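We use cookies to remember your settings and count visits. Accept all | Manage preferences

Trurnel Community Snack Counter
Progress report to the Darov Fund, second period
November 24, 2023

The grant of 3,000 dollars was given to set up a self-serve snack counter at the Bitlow Street reading rooms. This report covers the display equipment, the layout of the counter and what is left to spend.

We have been trying out layouts on a brown table of the kind planned for the counter. The clear racks, trays and basket are all meant to be used there.

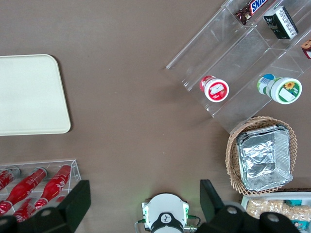
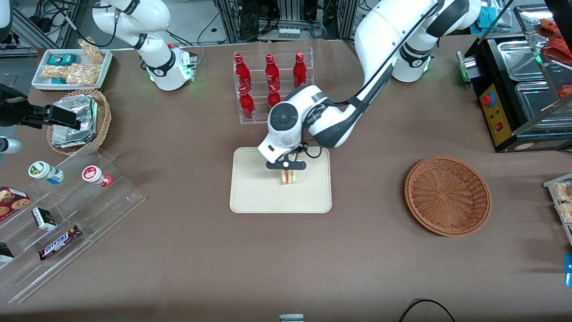

Display pieces and food items on the brown table. The sandwich over the beige tray is in the second picture.

Display racks. The clear racks came from Montoya and have been accepted. In the tiered rack with dividers, round tubs can lie on their sides with the lids facing out, and candy bars go on the tier above. The two-tier bottle rack is for drinks. It holds the bottles upright, so labels can be read from the front. Neither rack needs to be fixed to the table, and both can be lifted off for cleaning.

Trays and basket. We had planned to use paper plates for sandwiches. The trial layouts use a plain tray with rounded corners, and we want to keep that. It wipes clean and gives the sandwiches a set place on the counter. A white rectangular tray is used for small snacks. The round woven basket is staying in the plan, but we have not settled what goes in it. Fruit was suggested, and so were napkins.

Layout. The racks and trays go around the edges and the middle of the table stays clear. An earlier plan had the tall rack in the center, where it blocked the view of anything behind it. Visitors need somewhere to put down a bag or a cup while they choose.

Opening hours. The counter will be open 20 hours a week at first, on the same days as the reading rooms. The rooms seat 32 people.

Spending. Almost all of the equipment money has been used. The rest is set aside for price cards and a second set of trays, so that one set can be washed while the other is out. We are not asking for any change to the budget.

Still to do before the counter opens in March:
- order the price cards
- agree on a weekly delivery with the bakery
- get 3 more dividers for the tiered rack
- write the cleaning sheet

The next report will include sales for the opening month.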